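How to run a robot laundry demo at your open day

I've had a few messages asking how we set up the laundry corner at the Fledomholm open day, so I'm finally writing it all down. I'm no expert (I look after the demos, Areti Antoniadis does the clever bits), but I've now done this twice and made most of the mistakes already.

First, pick a washing machine that opens at the top. Our first try, back in October, was with a front loader and it was a pain, with the arms reaching down low and everyone at the back seeing nothing but elbows. With a top loader the clothes go up, over the rim and down, and people can follow it from across the room.

Next, get the machine in place before you touch the arms. Push it back to the wall, sort the hoses, open the lid and check it stays up by itself. Then bring in one arm on each side and move them slowly by hand through the whole reach. You want both grippers to get over the opening without bumping the lid. Pad the front edge with foam and tape it down well. Areti says I use too much tape. I say she didn't have to explain the scratches last time!
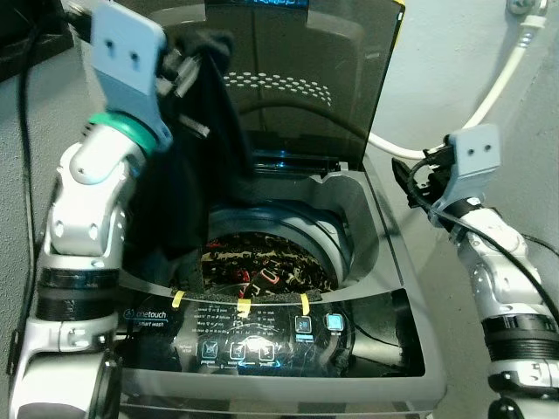
Now the clothes. Go for soft things that hang nicely, like T-shirts and thin tops, and leave out anything with big buttons or a heavy zip. Mix dark and patterned pieces if you can, because a drum full of plain black is hard for visitors to make out (and quite hard for the arms too). We put 30 pieces in a basket and that was plenty for one session. Jeans were a disaster, by the way. Don't.

Do a dry run the evening before with somebody who hasn't seen it. Imani Boateng from Walent sat in for us and asked straight away why the arm stops for a moment above the drum. It's checking where the rim is, but I'd never thought to say so, and then on the day I must have been asked it by half the room.

For the session itself, keep each round short. One person talks, one person stands by the stop button and does nothing else, and that second job can't be shared with handing out leaflets. We had around 65 people through, in small groups, and each group saw a few pieces go in and then had time for questions. Children will want to pass clothes to the arm. Let them put things in the basket while the arms are stopped, and keep everyone behind the line when they're moving.

If a sleeve catches on the rim, stop, free it by hand and start that piece again. People really don't mind, and a few of them clapped.

Last thing, take the foam off gently when you pack up and wipe the edge where the tape was. I left ours on over a weekend and spent ages rubbing at the sticky marks with a cloth.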